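Chapter 4
Buying Help: How to Read an Offer for a Household Robot

What this chapter covers
Reading a product offer
The kit, the service, and the plan that ties them together
Trial periods and what to do with them
Writing a fair review

Key terms: gripper, payload, trial period, service plan, reset, task list

If you have worked your way through the first three chapters, you already know more about robot arms than most of the people who will be asked to pay for one. You know what a joint is, you know why a long reach costs strength at the far end, and you have probably tried the paper-and-string exercise at the close of Chapter 3 (and found, as most of my students do, that the string always tangles on the second pull). All of that was about how the machines work. Now we come to a different kind of question, and to my mind a more neighborly one: when a company offers you a robot, what exactly is it offering?

I have taught this material in Illville for a good many years, first in an evening class for shop owners and later as a regular course, and the chapter you are reading grew out of the complaints people brought to me. A dentist had bought an arm and no gripper. A small hotel had bought the gripper, the arm, and three years of a service plan, and then learned that the plan began on the day the box left the warehouse. These were sensible people. They had read the brochure with care. What they had missed was the habit of reading an offer as a list of promises, each with its own edges.

Throughout the chapter we will follow one offer from start to finish. It is the Famby, a home and office helper sold by a firm called Lutard and installed in our region by Chaudhry, a family business that began in vacuum repair and still keeps a counter for it. The Famby is a useful case for us because it is neither very grand nor very plain. It picks things up, carries them a short way, and puts them down where it has been shown to put them. Buyers can take it as a kit, which they assemble themselves, or as a service, where Chaudhry sets it up and comes back when something goes wrong.

4.1 The three parts of an offer

Nearly every offer in this field can be pulled apart into three pieces. First there is the hardware, meaning everything that arrives in the box. Then there is the software, which may or may not keep working if you stop paying for it. And last there is the service, which is people: the person who answers the telephone, the person who drives out, the person who shows your staff how to stop the machine in a hurry.

The trouble is that brochures like to blend the three. Take this line from the Famby leaflet: "Ready to help from day one." Is that a claim about hardware, software, or service? When I put it to a class, the room usually splits. Some read it to mean that the arm arrives assembled. Others think it means the task list is already loaded. A few hopeful souls believe somebody will come and teach it where the cups go. In the kit version, what you get is the assembled arm and a starter task list, and the teaching is left to you. In the service version a Chaudhry installer does a morning of teaching with you. The very same sentence appears on both leaflets!

So our first working habit is a simple one. Take a sheet of paper, draw three columns, and copy every promise in the offer into one of them. If a promise will not go into any column, put a question mark beside it and ask the seller. You will be surprised how cheerfully most sellers answer a plain question, and how quickly a vague promise turns into a clear one once it has been written down by somebody who means to keep the paper.

4.2 Numbers that need a second look

Offers are full of numbers, and numbers have a way of calming us down. The Famby leaflet gives a trial period of 90 days and a service plan that allows 4 home visits a year. It also says the starter task list holds 200 entries. Let us go slowly through these, for each one hides a small question.

The trial period looks generous, and in many ways it is. But from when does it run? With Lutard, it runs from installation for service customers and from delivery for kit customers. If you buy the kit in December, with the office half closed and everybody thinking about pie, you may well use up a good part of your trial before the arm is even bolted down. I have a note in my own desk diary, dated 25 Dec 2025, that says only "box still in hall." I will leave you to work out whose box it was.

The visits need a second look too. A visit, in the plan, is any trip made by an installer, including a trip made to replace a part that was faulty when it left the factory. I think that is a little mean of them, and I have said so in my review, though I should add that the installers themselves have always been kind about it and on one occasion simply did not write the visit down.

As for the task list, an entry is a smaller thing than most buyers imagine. "Pick up" is one entry. "Pick up from floor" is another. "Pick up from table" is a third. A long list can therefore describe a rather short day's work, and you should go through it with your own rooms in mind, crossing out everything you would never ask for.

4.3 The room is part of the offer

We come now to the piece that brochures leave out altogether, and that is your room. A robot arm is sold as though it lived in an empty white space, and yet it will spend its life among cords, rugs, chair legs, and things on wheels. Before you sign anything, walk through the room where the arm will work and look at it from low down. Get on your knees if they will let you. Where do the power cords cross the floor? What stands on casters, and would roll if it were nudged? What is shiny?
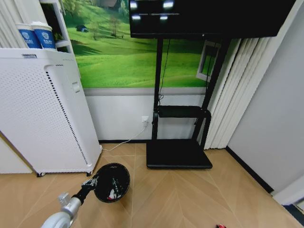
Shiny things deserve a paragraph of their own. A glossy surface throws back whatever light is in the room, and a machine that finds objects by looking at them may have a harder time with a dark, polished one than with a dull one of the same shape. Handles, on the other hand, are a kindness to a gripper. When you make up your list of test objects for the trial, choose a few with handles and a few without, and be sure to include something glossy, something soft, and something small enough to be missed. Work at floor level is worth testing early as well. An arm that does nicely at table height has to come at the floor from a different angle, and there is very little spare room between the object and the boards.

I would also ask the installer where the arm is allowed to reach. Chaudhry will mark this on a floor plan if you request it — they do not offer it unprompted — and the marked plan is worth more to you than any page of the leaflet. Pin it up near the machine.

4.4 Before you go on

In the sections that follow we will build a trial diary, the plain record of tasks tried and results seen, which will be the backbone of the review you write at the end of the chapter. Please have the following at hand before you begin:

One offer or leaflet for a robot product, kit, or service (the Famby leaflet in Appendix B will do nicely)
Your three-column sheet from Section 4.1
A sketch of one real room, with cords, furniture, and doors marked
A list of test objects, with a note of which have handles

If your sketch is untidy, leave it that way. Mine has a coffee ring on it and two different north arrows, and I have used it with every class. Turn to Section 4.5 once your sheet has at least one question mark that you would be willing to raise with a seller over the telephone.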